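Desk mat

A desk mat (also desk pad or writing mat) is a flat sheet which is laid on the top of a desk to protect it and to give a softer base for writing, reading and drawing. In homes it is most often found on the desk of a child of school age. Sizes are not standardized. The Londik company, for example, sells its mats in lengths up to 90 cm, while the smaller Pikton mat is meant for folding tables.
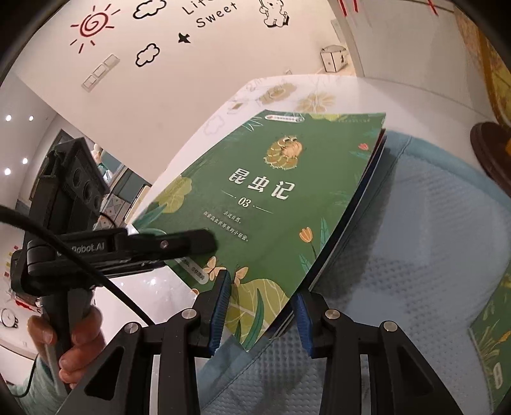 Children's books in paperback are among the things which a mat carries most of the day. They are usually kept in a stack, because a thin cover bends easily when the book stands alone. A typical case is a numbered series, such as the Chinese 昆虫记 with its volume number 03 on the cover, under an insect and among leaves and butterflies. A stack may rest partly on the mat and partly on the bare tabletop. This does no harm to the books, but the edge of the mat can become bent if the stack is not moved for a long time.

The border of a mat is the part that wears first. It may be stitched or glued. In the Traltis workshop test, stitched borders were bent 1,000 times and the first loose thread was found after 19 days.

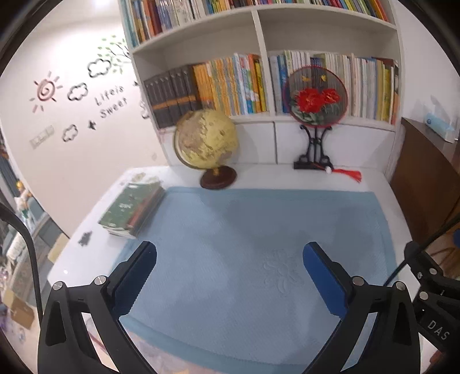
Cleaning depends on the surface. Smooth mats are wiped with a damp cloth. Mats with a fine texture or a raised pattern hold pencil dust and need a soft brush, and they should be dried flat, away from direct sun. Light colors such as pale blue show ink marks more quickly than dark ones. The Millet catalog advises lifting the mat once in a month, so that the desk under it can also be cleaned.

See also: Bookcase, Blotter, Writing desk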